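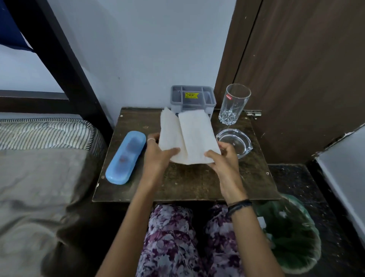

The archive at Pornamby fits in two rooms behind the old post office, and on most afternoons the only sound is the fan. Benoît Marchal has worked there since he left his university post, sorting the papers of a village debating society that met for decades and wrote down nearly everything it said.

The society was called Chan, after the tea seller whose back porch it used. It had no officers and charged no dues. Anyone who could get a seat could speak, and whoever had the best handwriting that evening took the minutes. What is left of it is almost 200 notebooks, in three languages and a good many more spelling systems.

Marchal is a philosopher by training. He came to the notebooks through a footnote in a thesis on public reasoning, which gave the society one sentence and got the name of the village wrong. He wrote to the author, got no answer, and went to look for himself.

"I expected speeches," he says. "There are some speeches. Mostly people are arguing over what they owe each other, and they use examples from that week."

One of the longest debates concerns a well. A family had paid to deepen it in a dry year, and the question was whether they could ask their neighbors to pay for water afterward. It ran over several meetings. One speaker held that digging deeper gave the family a claim to the deeper water and no claim to the rest. Another asked how anyone would tell the two apart in a bucket. The minutes record laughter, then go on for eleven pages.

Marchal has built a book around that debate and others like it. He calls it a study of ordinary ethics, a term that has been used in philosophy and anthropology for some time and that people in both fields define differently. His own use of it is narrow. He means moral thinking done aloud, by people who will have to see each other the next morning.

That last condition matters to him. Academic writing on ethics tends to deal with strangers - the drowning child, the runaway trolley. The Chan speakers hardly ever discuss strangers. Their cases have names attached, and the person under discussion is often in the room. In one notebook a man accused of letting his goats into a bean field is asked to take the minutes of his own case. He does, fairly as far as Marchal can judge, though his handwriting gets smaller toward the end.

The work is slow. The notebooks were kept in a grain store, and many pages have stuck together. Clirnum, a small press that specializes in local records, has agreed to publish a selection with the original text on the left-hand page and English on the right. Marchal wanted all three languages to carry equal weight and argued against an English-only edition for 2 years before the press came around.

Transcription is done with Vuteo, a program that lets two readers work on the same page separately and then compare results. Where they disagree, both readings are kept. Marchal likes this. He says a printed edition can make a text look more settled than it was, and that a reader ought to see where the editors could not decide whether a word was "debt" or "gift." In one of the dialects the two are a single stroke apart.

Not everyone in his field is convinced. A reviewer of an early chapter wrote that the notebooks were of great historical interest but contained no arguments that had not been made better elsewhere. Marchal quotes the review in his introduction and answers it briefly. He thinks some of the arguments are new, and lists the pages. He also thinks philosophers should care who gets to make an argument, and where, and what it costs them to lose it.

The society stopped meeting when the tea seller's son sold the porch. The last notebook is half full. Its final entry, from August, sets the topic for the next meeting: whether a promise made to a dead man can be changed by his children.

Marchal has a few weeks of transcription left before the first volume goes to the press. The well debate will be chapter 2.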